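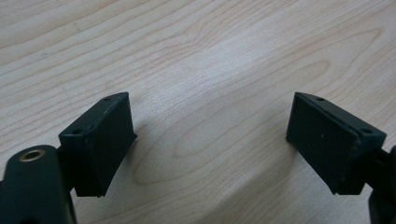
机器人实验课程讲义 第六讲
设备预算怎么编:从一对手持夹爪说起

上一讲末尾我留了个小作业,让大家把自己小组想买的东西列个单子。单子我都看了,说实话看得挺开心的(有一组写了“好用的桌子若干”,这个“若干”我想了半天)。大部分组的毛病差不多:大件写得很细,型号、颜色都有,小件全部挤在最后一行,叫“其他配件”。这一讲就从“其他配件”讲起,因为我自己头一回编预算,栽的就是这一行。

一、先写活儿,再写东西

我现在的习惯是先不打开任何一家的报价单,拿张纸,把要干的活儿写成一句话。比方说:一个人坐在桌前,两手各拿一个手持夹爪,把桌上的东西放进筐里,再拿出来。就这么一句。然后在这句话里找名词,名词就是第一版清单:夹爪、桌子、筐、东西。接着找动词,动词底下藏着第二版清单。“坐”底下有椅子,“拿”底下有线和接头,“放进去再拿出来”底下有磨损。

磨损这个词大家可能觉得虚,我讲具体点。夹爪两边各有一块夹垫,夹东西全靠它。平平的一块,靠几颗小螺丝固定,看着很结实,可是它天天在桌面上蹭,在筐边上磕,边角先发白,再往后就是面上打滑。打滑了你第一反应会怪自己手笨,练了好几天还是滑,最后换一副新垫子,好了。这几天的工时算谁的?预算表里没有这一栏,可钱是真花出去了。

所以我的建议是,凡是跟物品直接接触的零件,一律从“其他配件”里拎出来单独成行。夹垫一行,螺丝一行,衬套一行。衬套就是转轴孔里那个小铜圈,便宜得很,但是各家尺寸不一样,等它松了你再去量孔、再去找货,那可就不是便宜不便宜的事了。

二、两份报价怎么比

下面这个例子我每年都讲,单价是我们当时拿到的,单位都是元。

Martinelli 的手持夹爪,一只 1403。第一年里夹垫坏了免费换,线随机带,带得还挺长。
Jirko 的手持夹爪,一只 704。夹垫另购,一副 193,线也要自己配。

我让大家举手选过,每次都是选 Jirko 的多。也难怪,两只 Jirko 加起来 1408,只比一只 Martinelli 多五块钱!谁看了不心动,我当年也心动了。

那我们往后推一推。夹垫换一副,704 加 193,是 897。换两副,1090。换三副,1283,还是比 1403 低。换到第四副,1476,超了。也就是说,一年之内一只夹爪换不到四副垫子,Jirko 划算;换四副以上,就该回头看 Martinelli。当然线的钱还没往里加,加进去这条线会往前挪,挪多少请各组自己去算,作业里有。

那么问题来了,一年到底换几副?报价单上没有,厂家也答不准,他不知道你拿什么、在什么面上拿。拿毛绒玩具和拿金属块,磨法完全两样。你得自己有记录。没有记录的组,我的办法是先买一只,用一个月,数垫子。嫌慢?慢是慢,可总比一口气买齐了再后悔强。

还有一点容易漏。左右手各一只的配置,两只磨得不一样快。惯用手那只先坏。所以备用垫别按“双手各一副”平均分,都放一个盒子里,谁坏谁拿。

三、交货期也是钱

Luvetti 那家我也想说两句。价格我这里不写(他们按批次报,写了明年就不准),只说交货:下单以后 14 天。这个日子在他们那儿算快的,可是我们排课的时候是按“下周就到”排的,结果第一次实验课大家围着一张图纸讲解,讲得我口干舌燥。

从那以后,我的预算表比学校模板多两列,一列叫“最晚下单”,一列叫“没到怎么办”。第二列必须写字,不许写“催”。可以写“先用旧的”,可以写“向隔壁组借”,可以写“这一节改讲安全”。写不出来的,说明这件东西就是整个计划的卡口,那你就得提前买,或者买两家的。

讲到两家,顺便提醒:两家的夹爪混着用,安装孔位要先核对。夹爪上面通常要装一块板子,板子再固定别的东西,孔位差一点点就装不上。去年有一组两家各买一只,拿到手才发现板子只配得上其中一只,另一只重新开了孔。开孔的钱不多,开坏的那块板子比较心疼。 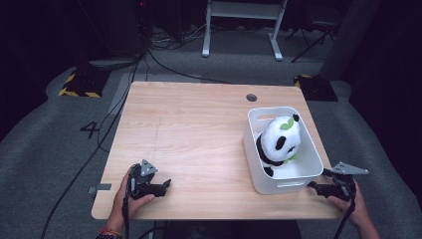 苏州,一月

前三节是开学前写的,从这里开始是放假前补的,语气可能不太连贯,大家将就看。补的内容全是工位上的东西,也就是夹爪以外的那一大堆。

四、一个工位要花多少“看不见”的钱

我给大家一个土办法:站到工位前面,从手往外看,一圈一圈记。

最里面一圈,手上的。左手一只夹爪,右手一只夹爪,上面的金属板也算,每只拖一根黑线。记的时候线单独记,别写成“夹爪(含线)”。线坏得比夹爪早,这是我的经验,尤其是从桌沿垂下去的那一段,来回蹭。

第二圈,桌面上的。一张浅色木纹的桌子,面上开了个走线的小圆孔。白色塑料筐,带提手孔的那种。筐里一只毛绒熊猫,头上还顶着片小绿叶。大家笑归笑,熊猫也是要进预算的!操作物品这一项,各组老是写零,说“从宿舍带”。带可以,带来的东西坏了、丢了、毕业带走了,下一届拿什么重做你的实验?我的要求是同一样东西至少买两份,一份用,一份封存。买完把购买页面存下来,过半年同款多半就下架了。

筐也是一样道理。筐的高矮、提手孔的位置,直接决定夹爪从哪边伸进去。换个筐等于换个任务。所以筐请按“操作物品”买,别按“收纳用品”买,更别让后勤统一配。

第三圈,桌子周围的。桌沿的夹具、桌腿底座、地毯上的线、支架、设备箱。这一圈最容易低估,我每年都低估。地上的线尤其,你以为就一两根,收拾的时候拎起来是一大把。线槽、扎带、地面胶带,请单独开一行,叫什么都行,别叫“杂项”。

再往外就是房间本身了。地面上要不要贴编号,要不要用黄黑警示胶带圈出哪块板子别踩、哪条边别过,窗帘遮不遮光。编号我特别赞成贴,大大的一个数字,报修的时候说一声几号就行,省得在群里发“靠墙那个、左边数过来那个”。胶带有个讲究,我是交过学费的:地毯上要用布基的,普通塑料胶带在地毯上粘不牢,几天就翘边,翘边的胶带比没有胶带还绊人。

五、桌子这件事

单独给桌子开一节,各位别嫌我啰嗦。

桌面要浅色还是深色?夹爪是深色的,桌面浅一些,手底下看得清楚,我自己偏爱浅木色。可是浅色面脏得快,也容易反光,表面太亮的板子灯一打就有一道亮带,买之前最好要一小块样板,拿到自己房间的灯底下看。我说的是自己房间,展厅的灯什么都好看。

桌面要不要整块的?整块的贵,运费也贵,进门还得量电梯。拼接的便宜,中间会有一道缝。缝本身没什么,关键是两边高低要平,夹垫从上面蹭过去会不会卡。验收的时候拿手指来回摸,再拿夹爪来回推,两样都做。别光摸,手指很宽容的,夹垫的直角可不宽容。

走线孔开在哪儿?我们向 Kirico 订桌子的时候,对方问我孔开左边还是右边,我随口说“都行”。这种问题千万别说都行。请先坐下来,把两只夹爪的线摆一遍,想清楚往哪儿走,会不会扫到筐,再回邮件。改孔是要加钱的,补孔更难看。

六、预算表怎么填

模板在课程网站上,下载以后改个文件名再交(去年收上来一堆“新建表格”)。我逐列说一下我看什么。

品名:写到别人能照着买的程度。“黑色夹爪”不行,厂家加型号才行。
数量:使用数和备用数分开写。写成“三”我不知道你是用三个还是用两个备一个。
单价:写报价单上的,不要写网上查的最低价。最低价那家往往没有发票。
消耗周期:跟物品接触的零件必填。没有数据就写“待测”,并且在计划里安排测的时间。
最晚下单、没到怎么办:见第三节。
备注:请写你犹豫过的另一个方案,一句话就行。这一列我看得最仔细,从这里能看出你有没有比过。

总额那一格,请用公式,别手敲。手敲的总额我已经见过好几次对不上的了,有一次是少加了一整行夹垫,那个组到学期后半段是借垫子过日子的。

另外留一笔机动。留多少各组自己定,但要写清楚这笔钱什么情况下能动,谁点头。写“视情况而定”的我会退回来。

七、常被问到的

能不能先买便宜的练手,以后再换贵的?能,我也这么干过。只是换的时候以前录的数据还能不能接着用,要先想一想。夹垫形状变了,张开的宽度变了,前后两批数据就不好直接放在一起。这笔账算不算进来,看你们项目多长。一学期的小项目,换就换了。

二手行不行?桌子、支架、设备箱,行,我很鼓励,箱子我还没买过新的。夹爪慎重。二手夹爪至少看三处:垫子的边,转轴那里晃不晃,螺丝孔有没有滑丝。滑丝的那种便宜也别要,垫子换一次松一次。

报价单过期了怎么办?重新要一份,别拿旧的去报。财务那边看日期比看价格认真。

能不能一个人管全组的采购?可以一个人下单,收货请两个人一起。拆箱时一个拆一个对着清单念,少了垫子当场就发现,不会拖到实验那天才翻箱倒柜。

八、作业

第一题。用第二节的两份报价,给线定一个你们查得到的单价,假设一年换两根,重新算换几副夹垫时两家持平。过程写出来,光写答案不给分。

第二题。到自己的工位前,照第四节的办法从手往外记一遍,三圈都要有。记完和上次交的清单对一对,把漏掉的用另一种颜色标出来。

第三题(选做)。找一样你们单子上“没到怎么办”写不出来的东西,去问一家供应商它的交货期,把往来邮件附上。邮件里的价格可以涂掉。

交到课程网站,晚上八点关闭上传。文件名写组号,别写“最终版”。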